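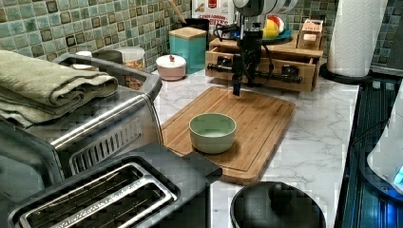
Par la rédaction de la lettre Gamo, mercredi 23 septembre 2020

Elle cuisine pour les autres depuis 20 ans, d'abord dans une cantine scolaire, puis à domicile, chez des personnes âgées ou qui sortent de l'hôpital. Depuis le printemps, elle anime aussi l'atelier du soir de Brurkano, consacré aux repas de tous les jours. Elle a accepté de nous parler de son travail à condition que son nom n'apparaisse pas, ses clients n'ayant pas tous envie que leurs voisins sachent qui remplit leur réfrigérateur.

Son métier a changé en mars. « Du jour au lendemain, je ne pouvais plus entrer chez la plupart des gens. Je préparais tout chez moi et je déposais les boîtes devant la porte. » Elle a dû revoir ses recettes. Un poisson qui sort de la poêle ne supporte pas le transport, un gratin si. Les soupes sont passées de deux fois par semaine à tous les jours. « J'ai fait beaucoup de lentilles. Certains m'en parlent encore, et pas toujours en bien. »

Elle a repris les visites en juin, avec un masque et des horaires plus espacés. Chaque semaine, elle voit 7 foyers. Elle arrive avec les courses, cuisine deux heures et demie et repart quand la vaisselle est faite. Elle apporte ses couteaux et un rouleau d'étiquettes. Pour le reste, elle se sert de ce qu'elle trouve sur place. « Une planche qui ne glisse pas, un bol pour les épluchures, et je peux commencer. Si la planche bouge, je mets un torchon humide dessous. Les gens achètent des appareils et coupent leurs oignons sur une assiette. »

Nous lui demandons ce que mangent ses clients quand elle n'est pas là. Elle réfléchit un moment. « Du pain, du fromage, des yaourts. Ce n'est pas dramatique. Ce qui m'inquiète, c'est quand ils sautent le repas de midi parce qu'ils se sont levés tard. Le soir ils n'ont plus faim, et ça dure des semaines. » Dans ces cas-là, elle laisse des petites portions, de quoi remplir un ramequin. Une grande assiette décourage, dit-elle, surtout quand on est seul à table.

L'atelier de Brurkano attire un public différent, plutôt des actifs qui rentrent tard. La première séance porte toujours sur les restes. Chacun vient avec ce qui traîne dans son bac à légumes et repart avec un plat. Elle interdit les balances pendant la première heure. « Pour un gâteau, je pèse. Pour une poêlée de courgettes, on regarde et on goûte. » Elle revient souvent sur le sel, que les débutants ajoutent à la fin et en trop grande quantité, et sur la cuisson des oignons, toujours trop courte à son avis.

Côté achats, elle va au marché du quartier Bunnag le samedi, tôt, et complète en semaine chez un primeur. Elle compte 700 grammes de légumes crus pour une soupe de deux personnes, avec de quoi en garder un bol pour le lendemain. Elle congèle peu. « Un congélateur plein, on l'oublie. Je retrouve des sachets sans date, on ne sait plus si c'est du bouillon ou du jus de pomme. »

On lui a proposé d'écrire un livre de recettes. Elle a dit non pour l'instant, faute de temps. Elle tient tout de même un cahier, où elle note ce qui a plu et ce qui est resté dans l'assiette. Une page par foyer, avec les allergies en haut et les plats refusés en bas. Le chou-fleur revient dans presque toutes les listes du bas.

Les inscriptions à l'atelier d'automne se font à l'accueil de la maison de quartier Uvura, aux heures d'ouverture. Prévoir un tablier et une boîte qui ferme.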